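3.2 Sample and coding

We drew the sample from public channels on which reciters post readings of the Quran. A channel was included if it had at least 50 uploads and if the reciter was named on the channel page. This left 48 channels and 1285 videos. Mimoza Berisha coded the titles and the opening comments of each video, and a second coder repeated the work on 300 of them. Where the two disagreed, the video was discussed and given a single code.

Videos were sorted by length, by language of the title, and by whether a translation ran on screen. Live streams were left out - their comment threads are built differently and could not be compared with the rest. Coding closed in April.

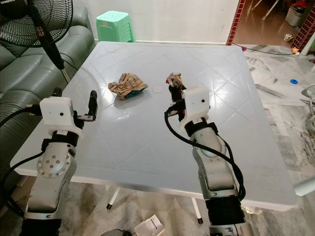 Figure 2. Square white plastic table with a raised diamond lattice top, and two robot arms.

3.3 Comment threads

Comments were read in the order shown to a visitor who is not signed in. We coded each opening comment as praise, request, question or other. Requests mostly named a chapter the writer wanted to hear next. Questions were more mixed, and many dealt with how the reciter had learned the text as a child. Replies by the reciter were rare on the larger channels and are treated separately in Section 4.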